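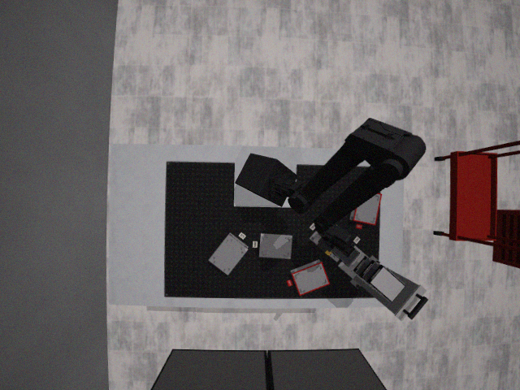
Collecting Plate-Moving Examples in Simulation
Student project report, August 2019
Elīna Eglītis and Deividas Rozīte
Supervisor: Pauline Dunmore

1. What we set out to do

When Pauline first offered us this project, the plan fit on half a page. We would teach a simulated arm to tidy flat plates on a table by showing it how, over and over, and then let a learning program work out the rest. We both liked that it sounded simple. Most of this report is about the showing, which took up nearly the whole project, and only a little is about the learning, which we got to later than we wanted.

The plates are flat and gray, and they lie on a dark mat on the tabletop, under the arm. Some are outlined in red and some have no outline. Our task was for the arm to bring the outlined plates over to the broad pale margin at the left of the mat and leave the others where they were. It's a small chore, the kind you would give a little brother, but it asks the arm to choose, to reach, and to set something down neatly, and those were the three skills Pauline wanted in the data.

2. The simulator and the room

We used Neditz, the simulator our lab already had running, with a room that Margus Hunt built for his own project the year before. He was kind enough to let us have the whole thing, patterned floor and red chair and all. We kept the furniture. Deividas wanted to strip the room down to a bare table to make it draw faster, and we tried that for an afternoon, but the gain was too small to notice and we had both grown fond of the place.

We looked at everything from overhead. From up there the plates are easy to tell apart as long as the arm is out of the way, and that turned out to be a big condition. With the elbow swung out to the right, the lower link can lie right across a plate, and the learner only gets to see what the view shows it. We talked for a long time about adding a second view from the side. In the end we stayed with one and made a rule that every example had to begin with a short pause, arm pulled back, so all the plates could be seen at least once.

3. How an example was made

One of us drove the arm with a hand controller and the other kept the log. A run started with the plates scattered by the program, each turned to some odd angle. The driver moved the outlined plates one at a time, pulled the arm back, and called out "done," and the log keeper wrote down whether the run was good, bad, or "ask Pauline." We traded places often. Driving looks restful, but your wrist knows about it by evening.

The long tool at the end of the arm took us the most practice. It sticks out far past the wrist, so a small turn up at the joint becomes a big sweep at the tip, and with the wrist over the mat the far end can be hanging over the floor beyond the front of the table. Our early runs are full of wide, worried swings. Elīna learned to turn the wrist first and travel second, Deividas did it the other way around, and you can tell our runs apart in the data just by that. Ludger Hagedorn, who sat in on our midterm talk, asked if mixing two styles would confuse the learner. We think it did, a bit, and we come back to it in section 5.

4. What we ended up with

We recorded 415 runs in all. After going through the log together we kept 200 of them for training. The rest were thrown out for ordinary reasons: a plate pushed instead of lifted, a plate set down half on the mat, the wrong plate chosen, or the driver losing the thread and wandering. We also set aside seven runs that were perfectly fine but much slower than the others, all from our first session.

Sorting took longer than we had allowed for. If we did this again, we would sort the same evening, while we still remembered what we meant by notes such as "ok but weird at end."

5. Training, briefly

The learner picks the right plate most of the time when the plates are well spread out. It does worse when an outlined plate lies close to a plain one, and worst when the arm itself covers what it is looking for. Sometimes it starts a wrist turn, stops, travels a little, and then turns again, as though it had both of us in its ear. We trained once more on Elīna's runs alone and the stopping mostly went away, although with fewer examples it also missed more plates.

6. Next steps

Pauline would like a second batch by December, with one agreed way of driving and the plates placed closer together. Margus has offered to help us set up the side view. The log sheets and sorting notes are in the shared project folder, under "plates."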